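4.2 Light, blinds and the far end of the room

I want to spend a bit of time on lighting, because when I started this study I really didn't think it would matter much. My plan was to look at furniture (who sits where, which desks get claimed first, what ends up piled on the spare chairs) and leave the ceiling to the engineers. Then I read back through my first 29 interviews and found that people kept dragging me over to the windows! I'd ask about a desk and they'd tell me about glare. I'd ask about storage and they'd tell me about the blind somebody keeps pulling down. So lighting gets its own section, and storage has been squeezed into 4.3.

The main site, which I'm calling Lowther throughout, is a shared workplace with a mix of offices and labs, and a mezzanine looking over part of it. I spent nine weeks there. The second site, Teltex, is smaller and I only use it for comparison. Both are the sort of place where people come and go at odd hours with their bags still on, and where the line between "my desk" and "the bench we all use" is pretty fuzzy. I talked to 52 people across the two sites, most of them at Lowther, and I'm grateful to every one of them for putting up with my questions about lamps.

Now, the blinds. The people I spoke to at Lowther nearly all had a view on them, and the views didn't line up with what I'd expected from my reading. I had assumed that people near the glass would want shade and people further in would want daylight, and that the arguments would run along those lines. What I heard was messier. Quite a few of the folks sitting well back from the windows wanted the blinds down too, and their complaint was about being looked at. One of them called it "the aquarium feeling", a phrase I've shamelessly used ever since. A couple of others told me they liked having a small gap at the bottom so they could tell if anyone was passing, without having to make eye contact.
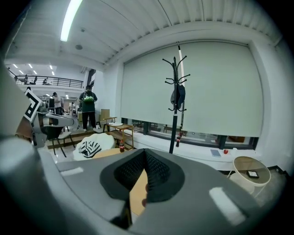

Figure 4. Window, blind and ceiling lighting at Lowther.

Blind position turned out to be the easiest thing to talk about with people, far easier than brightness, which everybody describes differently. I had a simple four-step scale: fully up, half, mostly down, fully down. Mostly down was the setting I heard defended with the most passion, and it's the one in Figure 4, where the pale grey roller blind leaves only a low band of glass along the bottom of the window. I asked people what they got out of a strip like that. Some said a bit of colour from outside. Some said it stopped the room feeling shut. One person said it was a fair compromise with her neighbour and she'd rather not reopen the matter, thank you very much. The overhead tube is lit in the figure as well, and that pairing came up again and again in the interviews: blind most of the way down, ceiling lights on. From an energy point of view it's a bit of a shame, but I can see why people do it.

The ceiling lighting was a different sort of conversation. People had strong feelings about tube lights and hardly any about the smaller fittings, even though the smaller ones cover a good part of the building. My hunch is that a long bright tube is hard to ignore when you lean back in your chair, while little lights scattered over a high ceiling just become background. I can't prove that with interviews alone. I did ask each person to draw the lights over their own work spot from memory, and almost 29 of the drawings had a long tube in them, with the small fittings often left out altogether. Drawings aren't measurements, of course, and some of them were truly awful (mine included, when I tried it on the bus home).

I should say something about the mezzanine too. I had it down in my notes as "overflow seating", which was a bit unfair of me. The people who favoured it talked about it as a place to get away from the ground floor without leaving the building, and they liked being able to look over the railing and check whether a colleague was free before coming down. It's a nice trick, and there's nothing like it at Teltex, where you simply walk over and hope for the best. On the other hand, the ground floor people weren't always thrilled about having an audience, and that takes us right back to the aquarium feeling.

Ruaridh Sutherland, who read an early draft, asked whether I was making too much of privacy and too little of plain habit. It's a fair question. Once a blind is down it tends to stay down, and two of the people I interviewed freely admitted they had no idea how theirs worked. I've tried to keep the two things apart by asking "who last moved it?" before asking "how do you like it?", and the answers to the first question were vague enough that I think habit has to be doing some of the work. Where I couldn't separate them, I've coded the answer as "mixed" and left it out of Table 3.

The same two questions were put to the Teltex group in June, and those answers are taken up in section 4.4 together with the notes on noise.

Last updated: 2018-05-13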